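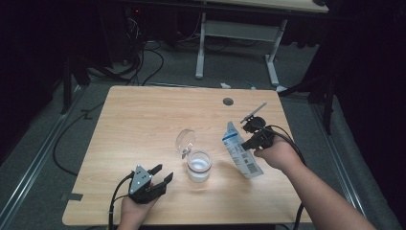
## 4. Mixing and Using the Starter

Read this section through once before you mix your first batch. It covers the dry starter packets supplied with the Huruvix countertop yogurt maker, as well as using a spoonful of finished yogurt from an earlier batch. For cleaning, see Section 6.

### 4.1 Before you start

You will need:

- 2 quarts of milk, whole or reduced fat
- 1 packet of dry starter, or 6 tablespoons of plain yogurt with live cultures
- a saucepan with a heavy bottom
- a kitchen thermometer
- a small cup or jar for dissolving the starter
- a whisk and a ladle

Wash everything that will touch the milk in hot soapy water and rinse it well. Leave it to air dry on a rack. Dish towels can carry bacteria that compete with the starter, so don't use one to dry the inner pot.

Ultra-pasteurized milk will work, but the yogurt is thinner. Lactose-free milk also works and comes out a little sweeter. Plant milks need a thickener and a different program; see Section 7.

**Note:** Check the date on the starter before you open it. Unopened packets keep longest in the freezer. A packet that has been left in a warm cupboard over the summer may be weak even if the date is good. If you order in August, bring the packets in from the mailbox the same day.

### 4.2 Heating the milk

1. Pour the milk into the saucepan and set it over medium heat.
2. Stir every minute or so, scraping the bottom with a flat spatula.
3. Heat to 180°F. Small bubbles will form at the edge and the milk will steam. Don't let it boil.
4. Hold it there for five minutes if you like a mild, pourable yogurt, or for fifteen minutes if you want it thick.
5. Take the pan off the heat and lift off any skin with a spoon.

**Caution:** Milk at this temperature can scald. Turn the pan handle toward the back of the stove and keep children out of the way while you pour.

**Caution:** Do not heat the milk in the yogurt maker. The Huruvix holds a low temperature for many hours and is not built to bring milk to a simmer. Running it with the lid off to try to raise the temperature will shut down the heater, and the base will have to cool before you can use it again.

### 4.3 Cooling

1. Let the milk stand until the thermometer reads between 108°F and 112°F. A full pan on the counter takes close to an hour.
2. To cool it faster, stand the pan in a sink with a few inches of cold water and stir gently. Watch the thermometer closely, as the last ten degrees go quickly.
3. If the milk drops below 100°F, warm it again on low heat until it is back in range.

Above 115°F the cultures start to die. Most batches that stay liquid were mixed too hot, so test the temperature in the middle of the pan and not against the side.

### 4.4 Dissolving the starter

Dry starter clumps when it is tipped straight into a full pot. Always dissolve it in a small amount of milk first.

1. Ladle a few ounces of the cooled milk into the small cup.
2. Shake the powder down to the bottom of the packet, then cut across the top with clean scissors.
3. Sprinkle the powder over the surface of the milk. Wait two minutes before stirring.
4. Stir slowly until you can't see any dry specks. Press lumps against the side of the cup with the back of the spoon.
5. Pour the mixture into the inner pot, add a ladle of milk, and whisk lightly.
6. Add the rest of the milk and stir from top to bottom, around ten strokes. Don't beat it. Foam leaves a rough layer on top.

If you are using yogurt in place of a packet, take it out of the refrigerator half an hour ahead. Stir it smooth, thin it with warm milk, and carry on from step 5.

**Note:** Use the whole packet even for a half batch. The powder is not evenly mixed and a part packet may not hold all of the cultures. Opened packets don't keep.

### 4.5 Incubating

1. Set the inner pot in the base and turn it until the tab drops into the slot.
2. Put on the inner lid, then the outer lid.
3. Press **Mode** until the display shows YOG.
4. Set the time with the plus and minus buttons. Seven hours is a good first setting.
5. Press **Start**. The green light stays on during the program.

Place the machine where it won't be bumped – moving the pot while the yogurt is setting breaks the curd and lets the whey separate. Keep it away from open windows and from the top of the refrigerator, where the motor makes it vibrate.

| Time | Result |
|---|---|
| 6 hours | Mild, soft set |
| 8 hours | Medium tart, firm |
| 10 hours | Tart, firm, more whey |
| 12 hours | Sharp, best for straining |

Don't open the lid to check during the first five hours. After that you can tilt the pot very slightly. If the yogurt moves as one piece, it has set.

### 4.6 Chilling

1. When the program ends, lift out the inner pot and leave the lid on.
2. Put it in the refrigerator for at least six hours, or overnight.
3. Set aside a few tablespoons in a clean jar before you add fruit or sugar, if you plan to use it for the next batch. Use it within a week.

You can usually carry one packet through five or six batches. After that the flavor drifts and the set gets loose – start again with a fresh packet.

### 4.7 If the batch doesn't come out right

**Still liquid after the full time.** Add two hours. If there is no change, the starter was weak or the milk was too hot. Throw the batch out if it smells off.

**Grainy.** The milk was heated too fast, or the starter was not fully dissolved. Whisking the cold yogurt will smooth out some of it.

**Stringy or slippery.** The temperature was low during the first hours. Warm the inner pot with hot water and dry it in the rack before the next batch. Some heirloom starters, including the Skevari type, are ropy by nature and this is normal for them.

**Pink, orange, or fuzzy spots.** Throw away the whole batch, including the part you set aside. Wash the pot, both lids, and the whisk, then start with a new packet.

**Yellowish liquid on top.** This is whey. Stir it in or pour it off.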